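April 5, 2018
Gripper notebook, Duvitz build

Remade the left finger link last night. The old one had crept at the pivot hole and the tips were meeting out of line. New link is drilled from Njoroge's template, pivot screw torqued by feel until the arm stops rattling. Both blue rubber pads refitted. Pull test on the bench scale: slips at 939 g on smooth plastic, against 431 g in February with bare tips.

Next target is the white laundry basket with the slotted sides, small bottles inside. Labels and clear plastic together are what Felista's grasp code handles worst – she wants side approaches as well as top ones.
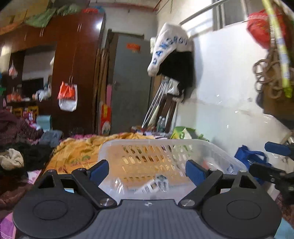
Why rubber on the tips and not foam?
Foam gripped well when new but took a set after 241 cycles and the closing point drifted. Rubber holds its thickness, so the zero can stay where it is.

Open items:
Recheck pivot screws after 75 cycles, thread lock if either has backed out.
Ask Jeptoo for the spare Pirard servo horn.
Jaw opening still not logged to file, only printed. Erick has the patch.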